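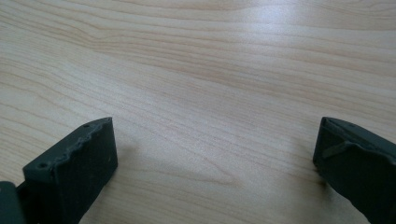

Is the Meltora handheld gripper kit worth 746 dollars?

For a small shop that wants to record its own hand tasks and train an arm on them, I think so, provided you already own a decent computer. For a hobby project I would wait for the smaller kit.

I paid for mine in November, so this is not a loaner review. It ships from Apaza in one box with the grip, two fingers, the camera mount, a cable and a bag of screws. The printed guide is 30 pages long and the assembly part is clear. I had the grip together in one evening. The calibration chapter is weaker and skips a step where you have to restart the recording software – I lost an hour to that.

The trigger has a light pull and my hand was fine after long sessions. Opening and closing track well in the recordings. The fingers are held on with screws, and changing a pair takes me four minutes with the supplied key. I would have liked a quick release at this price.

Yasmine Ashour, who runs the bench next to mine, tried it for an afternoon and found the grip too wide for her hand. Meltora sells a narrow one separately. She uses the Tultis kit, which weighs less but needs its own charger and drops the connection now and then.

Support was good. I wrote to Apaza about a bent pin on the cable and a new one came in seven days.

The software is called Momance and the first year is included. After that you pay monthly, and the store page does not make this easy to find. Exports are plain files, so you can keep your recordings if you stop paying.

Next I want to try it on sorting small hardware. I have ordered the soft finger pads and will post about them when they arrive.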